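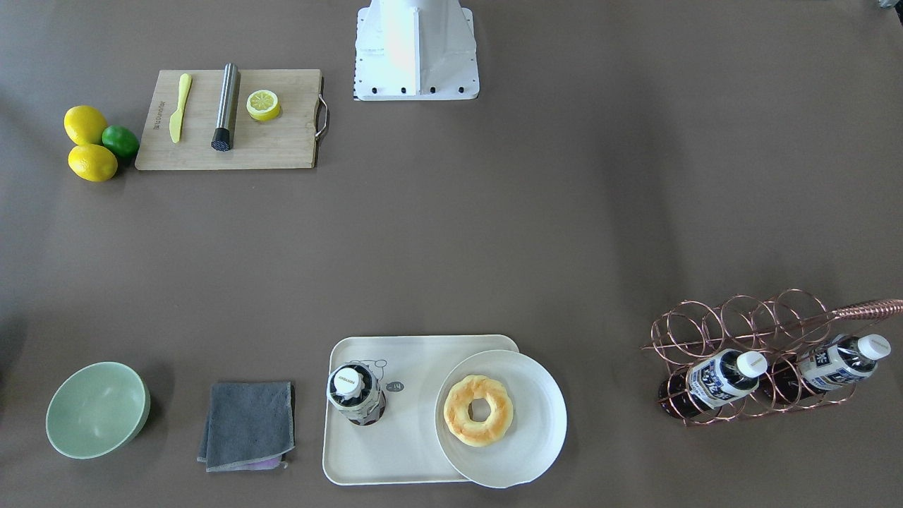 What is in the Udden Cold Drinks Set?

It holds 1313 recipes for iced tea, cordial, punch and other cold drinks, typed up from community cookbooks and fundraising booklets printed in Australia.

Version notes
Last updated Dec 3, 2019. The April release had a broken source column and should not be used.

Sources
The recipes come from 326 booklets. Most belong to the Dodia collection and the rest were lent by households in Custell. Covers and advertisements were left out. Where the same recipe turned up in two booklets with the same wording, both copies were kept and given a shared group number.

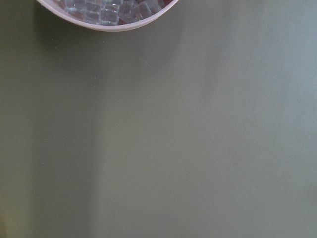 Measures are the messiest part of the set. Older booklets use cups, gills, breakfast cups and "a good splash", often on the same page, and we kept the printed wording in measure_raw. The column measure_ml is filled only where the booklet itself explains its units. Ice is worse again. A recipe that calls for a bowl filled nearly to the rim with clear cubes, like this one, gets "bowl" in measure_raw and a blank in measure_ml -- bowls come in too many sizes to guess at. Crushed ice and block ice have their own codes in ice_type.

Columns
recipe_id: whole number, stable between versions
group: shared number for repeated recipes, otherwise blank
title: as printed, including odd capitals
drink_type: one of 8 codes, listed in types.txt
ingredients: one string, separated by semicolons
measure_raw, measure_ml: see the section on measures
ice_type: blank if no ice is mentioned
booklet: short code matching booklets.csv 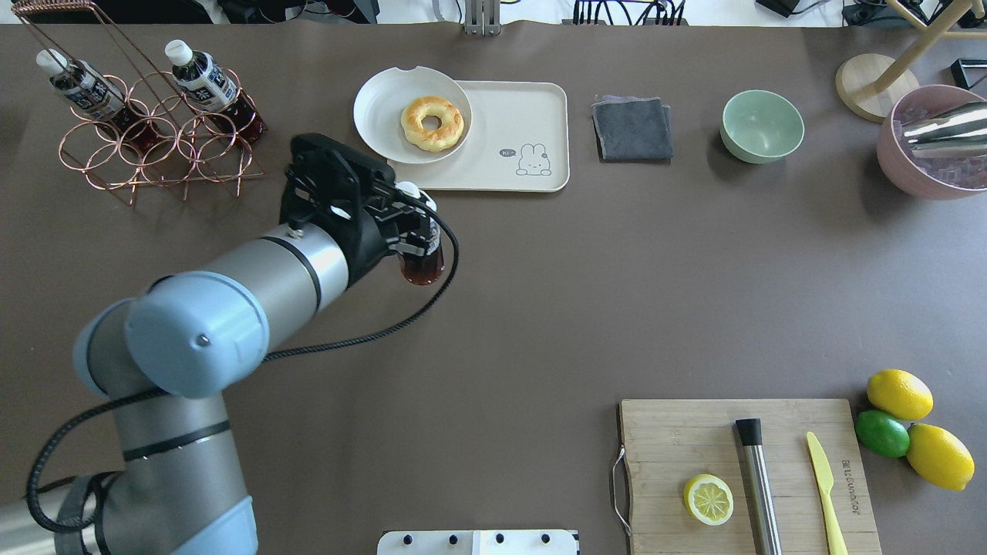
Reading time: 2 minutes

Tea recipes
Tea is the largest of the drink types. Strength is recorded as printed, so "strong", "black" and "well drawn" all stay as they are. Steeping time is given in only 70 recipes and we have not filled in the others. Lemon, mint and ginger are spelled the usual way in the ingredients column even when the booklet has a misprint.

Known problems
Some pages were stained and a few quantities are marked [unclear]. Brand names of cordial were typed as they appear, and several are no longer sold. The drink_type code for punch was applied loosely by the first typist -- check it before grouping on it.
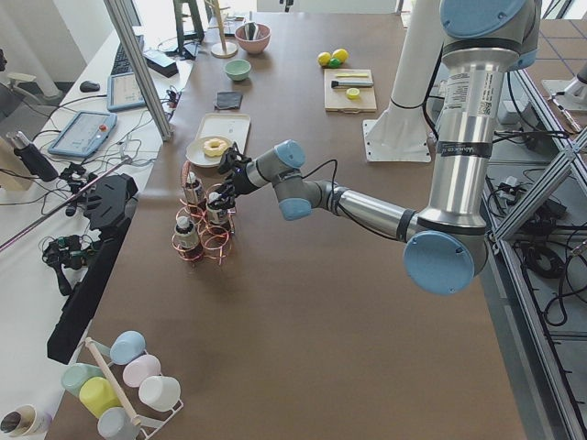

Small white-capped bottles in a copper wire rack, with a donut on a plate.

Licence and use
Free for study and teaching. Please cite the set as "Udden Cold Drinks Set, Ho edition". Corrections can be sent as a plain list of recipe_id values with the printed wording beside each.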